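Daily vs monthly lenses for dry eyes, is the price gap worth it?

Contact Lenses and Glasses > General Discussion

plainview_tess
Joined: September
Posts: 55

I have worn monthly lenses for years, the Fallari ones, and my eye doctor wants me to switch to dailies. She says my eyes are dry and that there are deposits on the lenses by week three. I don't doubt that, but the price is a lot higher. I wear lenses five or six days a week, all day, mostly at a computer.

Is the difference big enough to pay for? I would rather hear from people who made the switch than from the box.

My prescription is -4.25 in both eyes with no astigmatism, so I can get nearly anything.

oldframes
Posts: 2,101

I switched and would not go back. No case, no solution, no wondering which day you opened them. My eyes stopped burning at the end of the day within the first couple of weeks.

Ask your doctor for trial pairs before you order. Mine gave me two different brands and one of them was terrible on me. I would have been stuck with a 90 pack if I had ordered that one first.

kettle_hill
Posts: 318

I went the other way. Tried dailies for four months and went back to monthlies. My eyes felt the same and I was paying more. What fixed the dryness for me was changing solution. I had been using a store brand multipurpose and moved to a peroxide system. You have to leave them in for six hours and you can't rinse with it, but the lenses come out cleaner.

If it is deposits she's worried about, that's a cleaning problem. I would try that first.

oldframes
Posts: 2,101

It's partly a cleaning problem. Some people build up protein faster than others, and no soaking gets all of it. If the doctor looked at her eyes and said dailies, I would go with that over trying another bottle of solution.

kettle_hill
Posts: 318

She can ask the doctor about peroxide. It costs nothing to ask. Doctors also sell lenses, so I don't mind getting a second reason out of them.

marrow_and_pine
Posts: 1,523

Both of you are right for your own eyes. I'll put in what I did, for what it's worth.

I kept monthlies for a year after I was told to switch, and tried to do everything properly. Washed hands with plain soap, dried them on a lint-free towel, rubbed each lens even though the bottle said no rub, new solution every night, new case every month. It helped some. I still had red eyes by late afternoon.

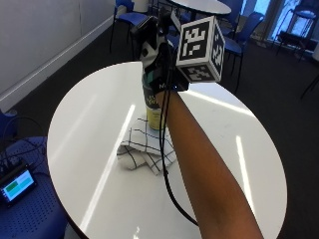

marrow_and_pine

Then I moved to the Rurano dailies and the redness mostly went away. I can't tell you if it was the material or the fresh pair each morning. My sister wears the same ones and says they feel thick to her, so try before you buy.

On price, add up what you spend on the rest. Solution, cases, drops, and the spare pair you tear every so often. I did that and the gap was a lot smaller than I expected. It was still there.

plainview_tess
Joined: September
Posts: 55

Thanks, this is useful. I hadn't counted the solution. I go through a big bottle faster than I should because I top off and then feel guilty and dump it.

Has anyone ordered from Wirkard? They have the Rurano ones cheaper than my doctor's office, but I've never bought lenses online.

nearsighted_in_ohio
Posts: 742

Posted June 25, 2019

Ordered from Wirkard three times. Two were fine. The third sat for nine days while they waited to verify my prescription, and nobody emailed me. I had to call. Once I called it shipped the next day.

Send them a scan of the prescription yourself when you order. Make sure it isn't expired and that the base curve and diameter are on it as well as the power. A glasses prescription won't work, they are different numbers.

oldframes
Posts: 2,101

Agree with all that. I use Ruddock, slightly higher price but they will swap unopened boxes if your prescription changes. Wirkard wouldn't when I asked.

kettle_hill
Posts: 318

Ruddock wouldn't take mine back. Box was unopened and I was only a month past the order date. Read the return page before you count on it.

oldframes
Posts: 2,101

That's strange, I did it last year with no trouble. Maybe they changed the policy.

marrow_and_pine
Posts: 1,523

One more thing for the original poster. If you do end up on dailies, don't stretch them to a second day. I know people who do it to save money. They aren't made to be stored and you lose the whole point of them. If the cost is too much, wear glasses a couple of days a week. That gave my eyes a rest and a box lasts longer.

plainview_tess
Joined: September
Posts: 55

I have glasses but the prescription is old. I'll get those updated at the same visit.

Plan for now is to ask for trial pairs of two brands, ask about peroxide while I'm there, and hold off on ordering until I've worn both at work. I'll post again after the appointment.

kettle_hill
Posts: 318

If you try the peroxide, use only the case that comes with it. A flat case won't neutralize it and it will burn badly. I did that once when I was tired.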